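Search posts
Search this account

Sarmīte Rätsep
May, 7.40am

I have been trying to cancel a meal planning app for longer than I ever spent planning meals. A thread, while I'm on hold.

It's called Kureo. I signed up in a burst of optimism after buying a colander. It promised 400 suppers. I have cooked 2 of them and they were both lentils.

To cancel you go to Settings, then Account, then Your Journey, then a page asking whether I'd like to pause my journey. I would like to get off the journey. There's a bus stop right here.

Pausing, by the way, costs money. Less money than not pausing, they're very proud of that.
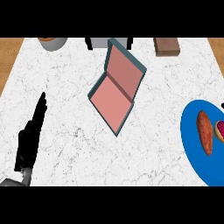
So I rang. There's a phone number if you scroll past the recipes, the blog about the recipes and the founder's thoughts on broth. I was number 146 in the queue.

The hold music is a man whistling. Every so often he stops and you think you've got through, but he's only breathing in.

Rocío Yupanqui replied to say hers took three goes and in the end she just let her bank card expire. She's had the same app since she lived in Cladbridge. She moved out of Cladbridge before the bypass.

Got a human! Lovely woman. She asked why I was leaving and I said I mostly have toast. She said there's a toast section.

Reader, I looked at the toast section. One of them needs 10 ingredients and a blowtorch.

She's now offered me a free month if I stay, and I've said yes because she sounded tired and I have to be at work by nine.

Lentils tonight.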